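Gadance House Sisterhood Fund
Spring progress report to the Finum Alumnae Trust
Prepared by Seon-mi Shim, chapter president, Drondarbridge

Dear friends at the Trust,

I promised you a proper letter once the spring term settled down, and it has finally settled, so please pour yourself a cup of something and bear with me. Your grant of $3,436 has carried us through a very full few months, and I would like you to know where it went.

The largest share paid for the mentoring program. We started the year with 46 members, and 15 of them were brand new to the house, some of them a very long way from home. Each new member was matched with an older one in her own major or close to it, and the pairs met for dinner or coffee every other week. A few of the matches took a little shuffling (two early risers had been given night owls, poor things), but by March everyone had someone she was happy to call. Over half of our new members have already asked to be mentors in the fall, and I can't tell you how much that pleased me.

We also put on four career evenings, which grew out of a long talk at our winter retreat in Saithong. Our seniors wanted to hear from women who were a few years ahead of them, and our alumnae were so generous with their time. The engineering evening ran until nearly 10 p.m. — the pizza was long gone and still the questions kept coming. The nursing and teaching evenings were smaller and quieter, and I think the talk was better for it.
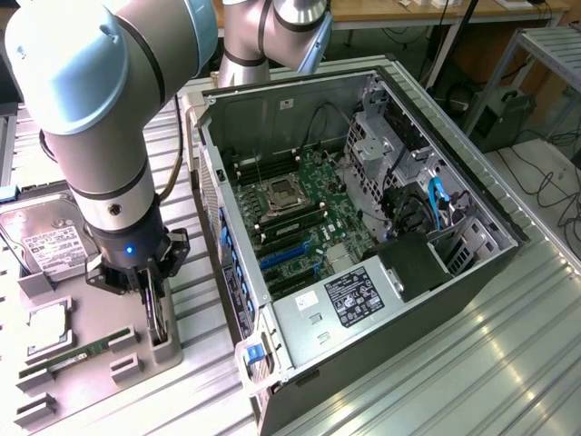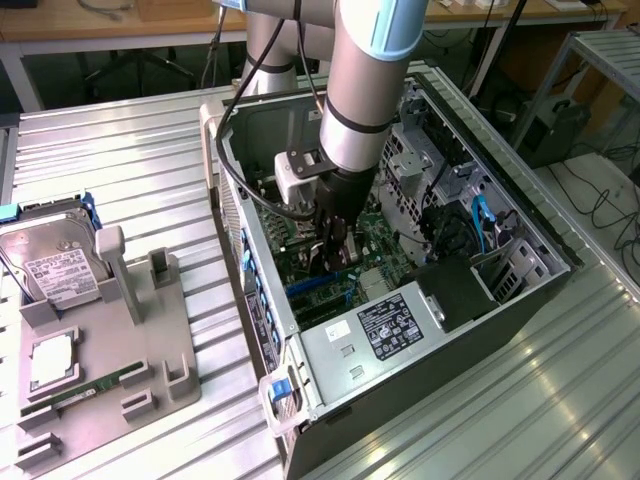
Is there any money left from the grant?
A small amount is left, and we would like to keep it for the fall welcome weekend, if the Trust agrees. It would cover the bus to the lake and the first night's supper.

The one piece that has gone slowly is the study room. Dong-geon Wi, our house manager, has had the walls painted and the old lamps rewired, but the bookshelves are still on order and the carpet will have to wait for summer, when the house is empty. We had hoped to open the room before finals. Members studied in the dining room instead, with the big table pushed up to the windows, and they were very good-natured about it.

Our plans for June are modest. Seon-mi and Dong-geon will meet with the carpet people, the mentoring handbook will get its second draft, and we will write to the families of incoming members — a real letter, on paper, as the house has always done.

With love and thanks from all of us at Gadance House,
Seon-mi Shim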